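4. Updating the Wiler phone software

Updates for the Wiler are sent out in stages, so yours may arrive a few days after someone else's. The May update takes up 400 MB and needs twice that in free storage while it installs.

4.1 Before you start

1. Charge the phone to at least 22 per cent.
2. Connect to Wi-Fi.
3. Back up your photos and messages under Settings > Accounts > Kildale Backup.

Caution: Do not switch the phone off while the progress bar is showing. 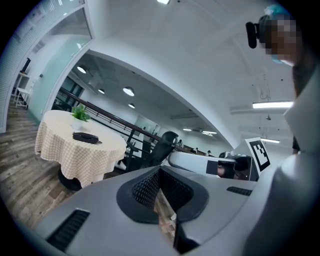
Night mode is switched off after every update and has to be turned on again in the camera menu. Face unlock also returns to its default setting, which needs the whole face in view. It will not recognise you in a cap and a face mask like the teal ones worn here, so keep your PIN to hand if you dress like that for work.

4.2 Installing

1. Open Settings > System > Update.
2. Tap Check now, then Download.
3. Tap Restart when asked. The phone restarts twice and the whole process takes 12 minutes.
4. Enter your PIN.

Note: If the message "Error 3000" appears, free up some storage and repeat from step 2. Your downloaded file is kept.

Phones bought through Kramer shops get the same update under the name Skornham.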